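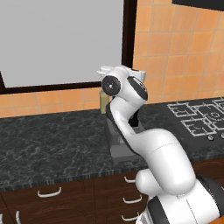

Maite Cantero wrote in after the last page to say that I'd gone on for ages about moving in and hardly said a word about moving out, "when it's the moving out that costs you". Fair point, Maite! So this page is all for anyone handing back the keys to a rented flat and hoping to see the whole deposit again.

I've moved a lot (Skornby, then Oltier, then back to Skornby again, on the same street as before) and I still love a good check-out clean. I do! There's something lovely about a set of rooms with nothing in them and the windows open.

Start with the paperwork

Dig out the inventory from when you moved in. Read it properly, with a cup of tea, and go from room to room with it in your hand. If it says "small chip to bath, left side", then the small chip is not your problem and you can stop worrying about it. If it says "oven, clean", well, you know what you're doing on Saturday.

Take your own photos too, in daylight, with the cupboard doors open. Email them to yourself so there's a date on them.

Holes in walls

Little nail holes are the easiest thing in the world. Press in a dab of ready-mixed filler with an old bank card, let it dry overnight, then rub it down with fine sandpaper. Mine is 100 grit for the lumpy bits, and then whatever finer scrap is in the drawer. Fill slightly proud of the wall, as it sinks when it dries.

Paint is trickier. Please, please don't dab brilliant white on a magnolia wall! I did this in Oltier and it looked like the wall had measles. Ask the landlord if there's a tin left over somewhere, there very often is. If not, it's usually better to leave the filler neat and bare and tell them about it.

Sticky hooks

Warm the hook with a hairdryer, then slide a length of dental floss down behind it with a sawing motion. Whatever glue is left will roll off under your thumb, or come away with a drop of cooking oil on a cloth. Wash the oil off afterwards with washing-up liquid or it leaves a shadow on the paint.

Limescale

White vinegar, kitchen paper, patience. Wrap the base of the tap in soaked paper and go and do something else for an hour. Shower heads can sit in a sandwich bag of the stuff, held on with an elastic band. Keep vinegar well away from marble and other natural stone, and never use it anywhere near bleach.

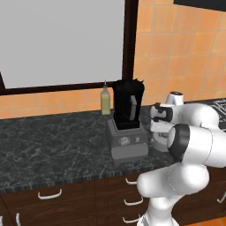 Kettles are the same but quicker, and if the kettle came with the flat it's well worth doing, as I've seen one turn up on a list of deductions. Half water and half vinegar, boil, leave to stand, pour away, rinse it more than once. Then boil a kettleful of plain water and chuck that too, unless you enjoy pickled tea.

The oven

Take the racks out the night before and lay them in the bath on an old towel, with hot water and a scoop of biological washing powder. By morning the worst of it wipes off. For the inside, a paste of bicarbonate of soda and water, spread on with your fingers (gloves!), left overnight and then wiped out with a damp cloth. Keep it off the heating elements. It does take a few goes with the cloth and it is a bit dull, so put the radio on.

Don't forget the drawer underneath, if there is one. Mine had a whole pizza tray in it that I'd never met.

Carpets

Heavy furniture leaves dents. Put an ice cube in each one, let it melt, blot, and fluff up the pile with a fork. I was so pleased the first time I tried this that I went round looking for more dents. For wool carpets try a hidden corner first.

If your agreement asks for a professional clean, check the wording and what the rules are where you live, as it isn't always something they can insist on. I hired a machine from Onwood for 2 days and split it with the neighbours, so it got used from morning till night.

Bits people miss

Tops of doors. The rubber seal on the washing machine, plus the filter at the bottom (have a shallow tray ready — there's always water). Lampshades. The extractor fan cover in the bathroom, once it's switched off. Window tracks, which an old toothbrush was born to do.

And defrost the freezer early! Mine took all night last November, and I was mopping up with bath towels I'd already packed.

Meter readings go last of all, with a photo of each meter, just before you lock the door and drop the keys off.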